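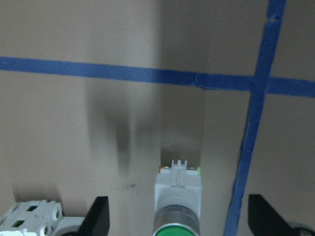 **FOR RELEASE 8/18/25**

# Homance Publishes Practice Guide for Robotic Handling of Panel-Mount Switches

FOTMONT – Homance today released the first edition of its practice guide for robot cells that pick, orient and place panel-mount control components. The guide covers push-button switches, selector switches, contact blocks and terminal blocks handled before wiring. It was prepared with Dillovow, which builds control panels, and Leclerc, which supplies gripper fingers and wrist camera mounts.

The document is a voluntary guide. It does not replace the risk assessment that the integrator or the user must carry out, and it does not change any duty under existing machine safety law or standards. Its purpose is to set common terms, a common layout for the work surface, and a common way to record a failed pick.

## Scope

The guide applies to fixed-base arms with a two-finger gripper and a camera mounted at or near the wrist. Parts are presented lying on a flat surface, without a tray or fixture. Cells that use vacuum tooling, bin picking or moving belts are outside the scope of this edition.

It is divided into eight sections. Three of them contain requirements, marked with the word "shall." The other sections give recommendations and background notes.

## Main requirements

**Work surface.** The surface shall be matte and of a single color that differs from the housings and bezels of the parts in use. Reference lines shall be marked in a contrasting color. Painter's tape is accepted for trial and teaching work. Tape lines need not be square to the robot base or to each other, but their position shall be recorded at setup and checked again after any strip is replaced. Seams and overlaps are allowed where the vision system has been tested with them in place. Permanent marks are recommended for production use.

**Lighting.** The cell shall be tested with the shadows that the arm and gripper cast in normal operation. Tests made with the arm parked outside the camera view do not meet this clause. Metallic bezels shall be included in the test set, as reflections from curved metal change with wrist angle and can shift the detected edge of the part.

**Grip and contact.** Fingers shall close on the housing or the bezel. They shall not close on connector prongs, screw terminals or colored indicator tabs. Where a part lies with its contact end toward the open side of the gripper, the approach path shall leave that end clear until the part has been placed or turned. The user shall set the grip force for each part type and keep a written record of the setting.

**Neighboring parts.** A second component may lie next to the target part during a pick. The user shall state the smallest gap at which the cell is allowed to attempt the pick. If the gap is smaller, or if a finger would hide the edge of the neighboring part from the camera, the cell shall stop or choose another approach angle.

## Failed picks

The guide defines two classes of failed pick. Class A covers picks in which the part did not leave the surface. Class B covers picks in which the part left the surface and was then dropped, turned or released out of position. After a Class B event, the part is set aside and inspected before it is used in a panel.

The log entry for either class contains the part type, the commanded grip force, the finger set fitted and one wrist camera image saved before the fingers closed. Users may keep more data if they wish. A cell shall be stopped for review after up to three Class B events in one shift, with the exact limit set by the user.

## Changes from the draft

A draft was sent out for comment in June. The clause on tape lines was rewritten in response; the draft had required right angles at every crossing, and several reviewers noted that recorded position matters more than squareness. The lighting clause was moved from the recommendations to the requirements. A proposed clause on finger color was removed and may return in a later edition.

## Availability

The guide is available on request from the Homance documentation desk in Fotmont, together with a blank setup record and a blank failed-pick log. Dillovow will apply the first edition in its own switch handling cells. Leclerc will supply finger drawings marked with the contact areas the guide permits.

Comments on the first edition should cite the section and clause number.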